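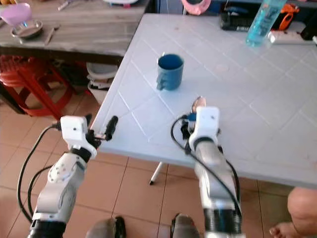 A blue mug on a white table.

The first thing Lanying Yao does when you hand her a pair of jeans is smell them. She says this tells her whether the blue came out of a vat or out of a drum of something with a skull on the side. I handed her mine. She gave them back without comment, and I have decided to be proud of that.

Yao runs the dye shed at Camance, a workshop at the wet end of Kivton, where the river widens and the rents drop. There are seven vats sunk into the floor, each with a wooden lid and a name chalked on it. The names change according to how the vat has been behaving. On the morning I visited, the one nearest the door was called Landlord.

Indigo is a difficult color to get into cloth, mostly because it has no interest in going there. Most natural dyes will dissolve in hot water and grab hold of a fiber if you treat it first with alum or some other mineral salt. Indigo won't dissolve in water at all. You have to strip the oxygen out of the bath, at which point the pigment changes into a different substance, pale and yellowish and willing to soak into cotton. Pull the cloth out and the air puts the oxygen back. The yellow goes green, the green goes blue, and visitors say "oh" in a voice they would normally save for babies.

Yao has heard the "oh" many times. She waits for it to finish before she goes on talking.

Her method is fermentation, the old way, in which bacteria do the work and have to be fed. Bran, mostly. Some dyers use dates or madder root. The bath has to stay warm and alkaline, and it has to be stirred without letting too much air in, so the stirring looks like someone trying not to wake a dog. A healthy vat has a coppery skin on top and a heap of dark bubbles in the middle that dyers call the flower. It smells like a barn in which someone has left a blue cheese. By lunchtime I had stopped noticing, and that evening the people on my bus had not.

Her apprentice, Rafia Usmani, came from a bank. She has been at it for two years and is allowed to dip but not yet to start a vat from scratch, a job Yao still does alone with the door shut. Usmani told me she used to manage a spreadsheet with 500 rows and was responsible for every one of them. I asked if this was better. She held up both hands, which were the color of a mailbox up to the wrist, and said her mother had asked her not to wear white to the wedding. Whose wedding, I asked. Hers, she said.

The cloth itself arrives from upstairs, where Ravindra Vishwakarma keeps two looms and a radio. He weaves a plain cotton of no great width, slowly, and has strong opinions about selvage, which he shared with me for most of an hour. The short version is that the edge of a cloth should look as if somebody meant it. The longer version involves a mill he worked in as a young man, a foreman named Xu, and a batch of shirting that came out wider at one end than the other. Xu made him unpick it. Vishwakarma appears to have forgiven him, though he brought him up four times.

What comes out of all this is a length of blue that costs more than you want it to. A full, dark indigo takes about thirty dips, with a rest in the air between each one, and then rinsing, and then more rinsing. The pale shades take fewer dips, and people assume they must be easier. Usmani says pale is worse. A dark cloth forgives you, she explained, but a light one shows every fold and every place where your thumb was while you were thinking about something else.

Lionel Mallet buys most of what the shed produces. He has a shop in the center of town called Gimport, where he sells aprons, work jackets and a sort of long scarf that I was told is unisex and that made me look like a retired magician. Mallet is candid about his customers. They want the jacket to look as if it has had a hard life, and they would like that life to have been over by Sunday. He used to explain that indigo fades with wear, that the pigment sits near the surface of the thread and rubs off at the elbows and the pockets, and that this takes years. Now he prints it on a card and tucks it in the sleeve. He still gets phone calls about sofas.

The rubbing off is the part that chemists have never quite managed to make people stop loving. Synthetic indigo, which has colored nearly all the world's denim for more than a century, is the same molecule as the plant kind and rubs off just as well. Yao doesn't dispute it. When I asked what the difference was, then, she thought for some time and said that hers had impurities. She said it the way other people say their house has a view.

Qiuyue Ding, who grows the plants on a slope above town, was less romantic. The leaves have to be cut before they flower, generally in September up there, and they have to go into the soaking tank the same day or the pigment is lost. She is usually finished at two in the morning. I asked if she wore much indigo herself.

She was wearing a gray fleece. It was warm, she said, and you could put it in the dryer.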